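The two arms share one table

The woman who runs the sorting bench at Monurdale has a habit of answering a question by first telling you about the building. It used to be a seed warehouse, she says, and the floor still slopes a little toward the loading doors, and the first week they moved in a roll of tape got away from her and went nearly the whole length of it. I mention this because it took us a good while to get to the fault, and I enjoyed every minute of the getting there.

The fault was a collision, or very nearly one. On a Wednesday in October, at half past four in the afternoon, two arms that had been sorting small parts for weeks without so much as a scratch tried to be in the same spot at the same time. 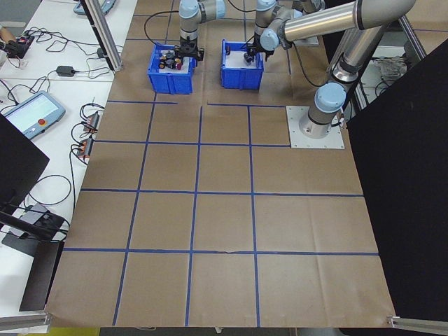 By Odile Brannick
Staff writer, Murngate Workshop Pages

"People picture a great crash," she told me, pouring me a second coffee I hadn't asked for but was very glad to have. "It was more like two folks going for the same door. One stopped short, the other kept coming, and I hit the red button. Then I stood there with my hand on it for a lot longer than I needed to!"

The job itself is simple enough. The arms go to the blue bins at the far end of the table, pick up a small part and set it down in one of the taped squares. Each arm has its own program, and between the two programs sits a piece of software the crew calls Hitum, which decides who may go where and when. An arm asks for a patch of space, Hitum says yes or no, and the arm gives the space back once it has moved away.

"That last part is where we came unstuck," she said. "An arm would say it was clear of the bins when it had only been told to leave. It hadn't left yet! Most days it left so fast that you'd never know the difference. Then we slowed one of them down for some lighter parts, and all of a sudden there was a gap you could drive a truck through."

She went back through the log that same evening, with a sandwich, and read all 1,803 moves from that day's run. In 79 of them, one arm had been given the go-ahead while the other was still on its way out. Only the last had come close enough to matter.

"I'll admit that gave me a bad night," she said. "I'd been standing right there, you know, chatting, thinking how nicely it was all going. You get used to the sound of them and you stop watching."
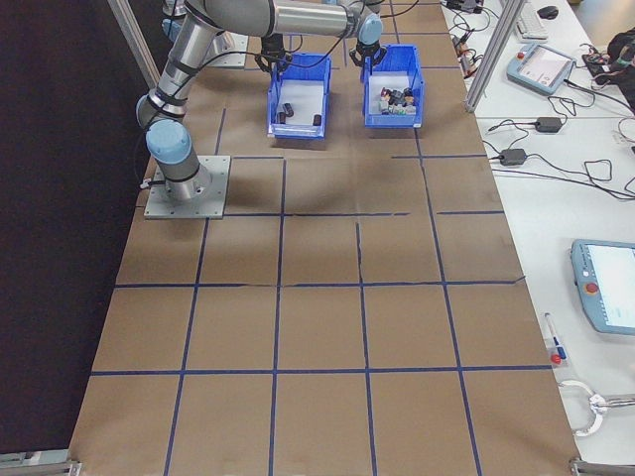
She had wanted to change the programs the next morning and get going again, and it was her colleague from Buthelezi, the small firm that looks after the controls, who talked her into waiting. They kept everything switched off for 24 hours and used the time to go over what each arm reported and when. The change they settled on is a modest one. An arm now has to send its real position before the space is given back, and if that message is late, both of them stop.

"It's slower, and I was grumpy about that for a day or so," she said, laughing. "We lose about a second on every handover. Well, fine. I can spare a second."

They also ran 100 handovers at low speed with the grippers empty and one person at each stop button, doing nothing else and talking to no one, which she says was the hardest part for her personally. Both arms kept their distance the whole way through. She isn't ready to call the matter closed. The two arms still keep time by separate clocks, and she has noticed those drift a little over a long shift, so that is next on her list.

I asked whether she trusts the table the way she did before. She thought about it, and went off for a moment into a story about her first car and its brakes, and then she came back around.

"I like it just as much," she said. "I stand a bit closer to the button, though. And I've asked that whoever slows an arm down, even by a hair, write it on the board by the door first. I've had to write my own name up there twice already."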